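Graneck Staff Profiles: Set-up Guide
Section 4. Building the public profile page

This section covers the first build of a profile page. You need an active Graneck account and a completed personal record (Section 3). Fields marked with a star must be filled in before the page can be published.
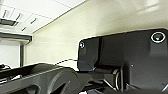
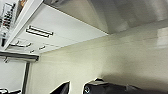
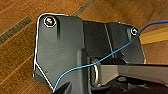
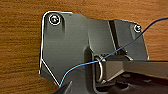
A profile page is put together from four blocks: Summary, Positions, Publications and Media. Each block is stored as a separate record and can be edited while the others are locked. Entries in the Media block need a short caption, and the caption should name the object in plain words. "Double bar handle on a white cabinet panel" is a valid caption; "Handle 2" is refused by the checker. Captions are indexed for search together with the research interests in the Summary block.

4.1 Entering positions

1. Open My Record and select Positions.
2. Select Add. Enter the start year, the end year, the job title and the institution.
3. For a current post, leave the end year blank and tick Present. Do not type "present" into the year field.
4. Enter visiting posts under the Visiting tab. They may overlap with a main post.
5. Select Save. Entries are sorted by start year, oldest first.

Note: Job titles are printed as typed. Graneck does not convert between national grades, so "Lecturer" and "Assistant Professor" are kept as separate titles.

4.2 Importing publications

1. Export your list from your reference manager as a BibTeX file.
2. In Publications, select Import and choose the file. The limit is 3000 entries per file.
3. Wait for the Rundine matcher to finish. It compares titles and years with records already held by the department.
4. Review the items flagged in yellow. Select Merge if the two records are the same paper, or Keep Both if one is a conference version and the other a journal version.
5. Select Commit.

CAUTION: Commit cannot be undone from the user menu. A merged record can be split only by an administrator, and only within 30 days.

Note: Error 101 means that an entry has no year. Correct the file and import it again — entries already committed are skipped.

4.3 Writing the summary

Enter research interests as short phrases separated by semicolons. Full sentences are accepted but are not indexed. Accented letters may be typed directly; LaTeX codes for accents are shown as raw text.

4.4 Publishing

1. Select Preview and check all four blocks.
2. Select Submit. The page goes to the department editor, Parisa Jafarzadeh, for release.
3. Pages not confirmed by their owners each September are marked "Not recently reviewed" until they are confirmed.

Section revised 3 Apr 2024.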